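Chapter 6
Inside the Desktop Case

In this chapter
Finding your way around an open case
The main board and its memory slots
Power wires and data cables
Drive cages and latches
Keeping cables in order

Key terms: motherboard, memory slot, socket, header, power supply unit (PSU), SATA, drive cage, cable tie

Chapters 1 through 5 dealt with the computer from the outside: what plugs in where, how to read a label, how to write up a work order. From this point on the side panel is off. Most of the jobs in the rest of the book start the same way, with a tower lying on its side on the bench and a person looking for one part among many.

People new to the work are often put off by the wires. A desktop case holds a lot of them, they cross each other, and several look alike. They are easier to sort out if you start with the board underneath and work outward. The board does not move. Everything else is attached to it, or gets its power from the same supply.

Before you open any case, shut the computer down, turn off the switch on the power supply if it has one, and unplug the cord from the wall. Hold the power button in for a few seconds. Put on a wrist strap and clip it to bare metal on the case. These steps are covered in full in Chapter 2 and are not repeated in each exercise, but they apply to all of them.

6.1 The main board

The motherboard is the largest circuit board in the case. It is often green, though black and blue boards are common too. The thin lines on its surface are traces, which carry signals between parts. Small printed labels help you identify slots and connectors. Get used to reading them with a flashlight, because the print is small and some of it will be under a cable.

Find the memory slots first. They are long and narrow and run side by side, so they are hard to mistake for anything else. Once you have them, look for the processor socket, which on most boards is close by. On many boards the socket has a metal frame that holds the processor down. When a heat sink is fitted, you may see little or none of it.

Along the edges of the board are the headers, small connectors for the front panel, the fans and other parts. White and black are the usual colors. Note where each one is before you pull a wire from it.

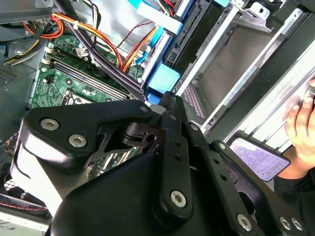
6.2 Power wires

Power leaves the PSU in bundles. The color of each wire tells you the voltage it carries in a standard desktop supply:

Yellow: 12 volts
Red: 5 volts
Orange: 3.3 volts
Black: ground

Some supplies use all-black wires instead. With these, go by the shape of the plug and the position of the pin. Never go by a guess. A few makers also use their own plugs and wiring, so check the service sheet for the model before you swap one supply for another.

Bundles are held together by cable ties. A tie keeps the wires out of the fan blades and lets air move through the case. If you have to cut one, cut it with flush cutters, with the blades turned away from the wires, and pick up the piece that falls. Put a new tie on before the panel goes back.

6.3 Drives and their cables

A SATA drive needs two connections, one for power and one for data. The power plug is the wider of the two. The data cable is thin and flat and comes in many colors. The color has no set meaning, but it can help you follow one cable from end to end when there are several.

Both plugs have an L-shaped key inside, so they fit only one way. Pull on the plug itself and never on the wire. Some data plugs have a small metal clip that must be pressed first. If a plug does not slide out with light force, stop and look for the clip.

The drive itself sits in a metal cage. In older cases it is held by screws on both sides. Many newer cases use a plastic latch or a sliding tray, often in a bright color so that it can be found quickly. Free the cables before you work the latch. A drive pulled out with its cables still attached can crack the connector, and a cracked connector usually means a new drive.

The blue plastic latch at the drive cage is the part to find in the next picture. A blue data cable and a black SATA power connector are nearby.
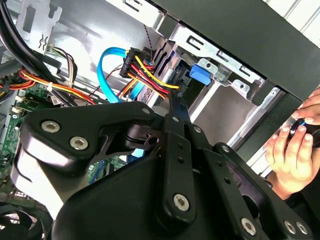

Chapter 6 written by Fitzgerald Iwasaki
Bench exercises by the Brelora training staff

6.4 A first look at a real job

The Kunar repair shop takes in used office computers, tests them and sells them again. One December it received a lot of 230 towers from a single office. All had worked when they were packed. On the first test, 69 did not find their hard drive.

The shop's first thought was that the drives had been damaged on the truck. Two were replaced, at a cost, before a technician opened a third tower and pressed on the data plug. The computer started normally. The plugs had worked loose. After that, each tower on the bench was opened and its cables were checked by hand before any part was ordered. Most of the 69 needed nothing more.

The shop now does this with every computer that arrives by truck. The check has four steps:

1. Look at both ends of each data cable.
2. Press each power plug straight in until it stops.
3. Check that each drive latch is fully closed.
4. Move any loose wire away from the fans and tie it down.

Write down what you find at each step, even when nothing is wrong. The next person to open the case will want to know what has been looked at.

Before you go on

1. Which wire color in a standard supply carries 12 volts?
2. Why should the cables come off before the drive latch is opened?
3. The Kunar shop replaced two drives too early. What should have been checked first?

6.5 Tools for this chapter

You will need a number 2 Phillips screwdriver, a flashlight, flush cutters, a wrist strap, a pack of small cable ties and a tray for screws.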